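Workshop notebook - October, entry started 7.40 am

Pinboard for the back office, second attempt.

The first board bowed. Softboard core, 6 mm ply behind, linen stretched over the front only. After a fortnight on the wall the middle stood proud and the French cleat was carrying on its two ends. Cause is plain enough: cloth tension on one face, nothing on the other. Took it down, stripped it, kept the linen for offcuts.

Second build:

Core is the same softboard, cut 38 mm short of the alcove width so the frame has room either side. Backing ply glued over the full face this time, weighted overnight under the paint tins. A sheet of plain calico goes on the back at the same tension as the front cloth. Melaniia suggested lining paper instead and I may try it on the small board for the hall.

Cloth: the dark blue wool mix from Ostapchuk. It frays less than the linen and pin holes close up after a rub with the thumb. It does pick up fluff. Wrapped 40 mm round to the back, staples every 30 mm, working from the middle of each side towards the corners. Corners folded flat, not bunched, and trimmed underneath - the last one would not sit in the rebate because of three thicknesses of cloth.

Frame: beech, waxed. Plosteo hard wax, two thin coats. First coat went dull where I had sanded too fine, so stopped at a coarser paper on the remaining lengths and the sheen is now even enough. Mitres glued and pinned. One mitre open by a hair at the top left, filled with wax and dust, will not be seen above eye level.

Colour check against the wall paint. Under the desk lamp the blue goes nearly black. By the window it is fine. Lulta lamp with the warmer bulb helps a little. Would rather move the lamp than change the cloth.

Desk side: chair still too low for the new top. Raised the castors as far as they go. Bohdana wants the Trisusis chair in the mustard, which would fight with the board. Leave it until the shelf is up.

To do: second cleat lower down, felt pads at the bottom corners, find the long level.

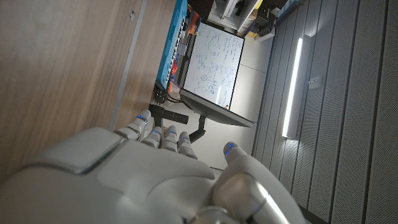 Melaniia Bondarchuk reckons the calico should be washed before it goes on, as the unwashed stuff slackens in damp weather and the pull is then uneven again. Have cut a second piece and put it through at a hot wash. Will swap it if the first goes loose.

Filed under: Home Office, Walls & Boards, Workshop Notes
Print this entry
E-mail this entry

3 comments

Bohdana Stetsiuk
The mustard would not fight with it. Hold the swatch up in daylight before you decide.

pinandtack
Does the wool hold a drawing pin with a heavy calendar on it? Mine sags on softboard.

Melaniia Bondarchuk
Use two pins, angled downwards into the board. Same trouble here until I did that.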